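Last updated September 1, 2019

# How to test whether a robot can clear your couch

Every few months somebody forwards me a video of a robot folding a towel, with the subject line "finally." I have a towel. I have also watched enough of these videos to notice that the towel is always alone on a very clean table. So I prefer the couch test. It costs nothing to run in simulation, it needs one arm and one sofa, and it will tell you in an afternoon how far off your robot butler is.

You need a simulator with decent contact physics, a sofa model, a fixed arm with a two-finger gripper, and some household junk. I use Dunska for the scenes and a scoring script called Stusix, written by Loan Thái, who has no patience for partial credit. Any similar setup will do.

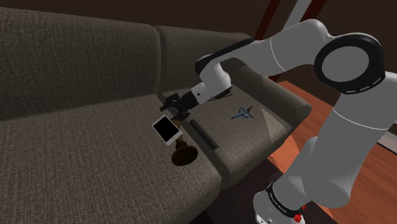

## Setting up the mess

Pick objects that have nothing in common. A phone is flat, slick and wants to be picked up by its edges. A candle holder is all bulges. A toy jet has wings, and wings are where grippers go to be humiliated. Throw in something long and round, like a black rod, so that the arm has at least one thing that might roll off when it gets nudged.

1. Drop the objects onto the cushions from a small height and let them settle. Don't arrange them. If you arrange them, you will be kind without meaning to.
2. Let a couple of them touch or overlap. Real couches don't space things out for you.
3. Put the arm's base where it can reach the whole pile. If it can't, you are testing the length of the arm, and the spec sheet already told you that.
4. Save the random seed. Yes, now. You'll want the awful ones back.

## Writing the chore

Keep the instruction short enough to shout from the kitchen. "Clear the couch" is good. It's also vague, so decide what counts before you start. My rule is that an object is cleared when it's in the bin and still in one piece. On the floor is not cleared, although my kids would argue.

Give the arm 94 seconds per object. That's very generous. I can clear a couch in less time than that while on the phone, and I'm not even trying to impress investors.

## Running it

Start with one object and add more only when the arm manages the last batch without drama. My first controller, Nonard, got all the way up to 4 objects before it began pushing the phone around the cushion like a tiny curling team. Watch for these:

- **The hover.** The gripper parks over the pile and thinks. Sometimes it thinks until the clock runs out.
- **The pinch and squirt.** Fingers close on a round thing a bit too high and the round thing leaves.
- **The cushion press.** The arm goes for something flat, misses the edge and gives the upholstery a firm massage. If your sofa is modeled as a rigid block, this shows up as a collision fault. A soft one just takes it.
- **The bulldozer.** It gets the object it wanted and shoves two others out of reach on the way.

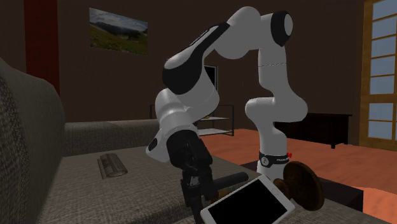

*Rod, tablet, newspaper and a round piece of dark wood on the seat, with the gripper down close to the rod.*

Paper deserves its own session. Rolled up, a newspaper is a fat tube and most grippers have a fair chance. Once it unrolls you've got a different chore, and I'd keep it out of the score until the rest is working. Tablets are the phone problem again with more surface and a bigger repair bill.

## Reading the score

Stusix prints one line per run: cleared, dropped, untouched, out of time. Ignore the average for now and sort by "dropped." Ningsih Khoo ran 1638 trials on her own controller, Cù, and found that most of her drops came from objects lying against each other. She fixed it by having the arm nudge things apart first, which is what my grandmother did with a dish towel and no controller at all.

## So, can they do it yet?

Sort of, slowly, if you choose the couch. One object at a time, I'd trust a good setup. For a proper Friday-night pile I'd still send a teenager, and budget 17 reminders.

If you want to make the test meaner, add a blanket. I plan to try that in December, when I'll have the time and the patience for it. Seeds from the worst runs are in the project folder, under `couch/bad`.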